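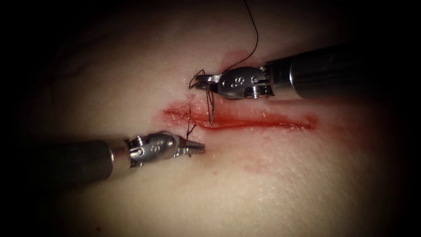
The robot has better lunch breaks than I do

Mar 13, 2018

I've worked in the skills lab at Hesitz long enough to remember when the job was mostly putting things on tables and taking them off again. Residents came in, sewed up cuts, complained about the chairs and left. I cleaned up. My title had the word "technician" in it and I felt the word was being generous.

Then we got the Sostia project, and now I work for a pair of arms.

The idea is simple enough to fit on the slide they showed us, and I've seen that slide so many times I could draw it. The arms place stitches with a surgeon driving them from a console. Everything gets recorded. Eventually the software learns to do the boring part of a closure by itself, the fifth and sixth and seventh stitch in a row, while the surgeon watches with a foot near the pedal. The target is 1000 recorded closures. When I heard that number in the kickoff meeting I thought about how many cuts that was, and then I thought about who makes the cuts. The slide did not cover who makes the cuts.

I make the cuts. A straight line, same length, same depth, across a fresh piece of practice tissue, then a little red for realism. On a good day I can set up 35 of them before my hand starts drifting to the left. I now have opinions about scalpel handles. My mother asked what I do at work these days and I said I injure things for a computer, and she changed the subject to my cousin's kitchen.

What I didn't expect is how much waiting there is. A stitch on the robot is a whole production. One jaw comes in, the other jaw goes to meet it, the thread wanders off wherever it likes, and everybody at the monitor holds their breath as though the thread could hear us. Thread is the real boss in that room. Our surgeons have years of training and the software people have more degrees than the building has restrooms, and I have watched all of them get beaten by a loop. 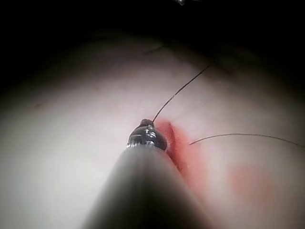 One thread going up, one going right. Both ours.

The recording software is called Cokus. Cokus wants every run labeled: needle in, needle out, handoff, pull through, dropped it, dropped it again. For the first couple of months the labels were done by two of the residents, who were told it would be good for them. They did it the way you eat vegetables under supervision. In May the labeling came over to me, with a 30 page guide and a second monitor. The second monitor was presented as a perk.

I was pretty sour about it, I'll admit. I'm less sour now, which annoys me. Spend enough afternoons stepping through somebody's stitches and you learn to tell people apart with no name on the file. One surgeon always gives the thread a tiny extra tug, like checking a car door. One goes in at an angle that looks wrong and comes out perfect. One of them, and I'm not going to say who, sighs on the audio before every single knot. I used to hand these people gloves. Now I could pick them out of a lineup by their wrists.

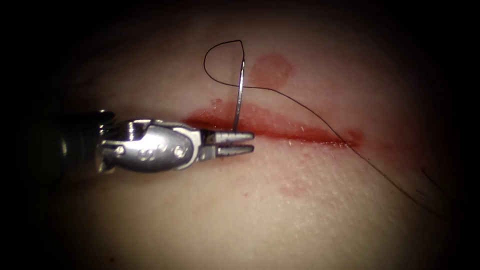
So the question everyone asks at lunch is whose job goes first. The surgeons think it's the residents, the residents think it's me, and I think it's whoever used to order the coffee, as there hasn't been any decent coffee since the budget moved over to the project. The people from the Coste office visit every so often and tell us that nothing is being replaced, people are being "freed up." I've asked what I'm being freed up for. So far the answer has been more labeling.

But I don't think it's all a con. The residents do get less time with their own hands on a needle, and that worries me more than my own job does. Table time used to be theirs whenever they wanted it. Now the room is booked for the arms most of the afternoon and they come in early, or they don't come in. A couple of the older surgeons have started grumbling about this in meetings, and since they're also the ones who love the console most, the meetings are fun to sit in on. On the other side, the residents who do drive the arms get to watch themselves back, stitch by stitch, with my labels underneath. One asked me last week why I'd marked a stitch of hers as "regrasp." We went through it together and argued for a while, and she was right, so I fixed it. Nobody wanted my view on a stitch when I was carrying trays.

We're at 142 closures. The chairs are the same chairs. I've put in a request for a new one, on the grounds that I now sit for a living, and it's been forwarded to the project.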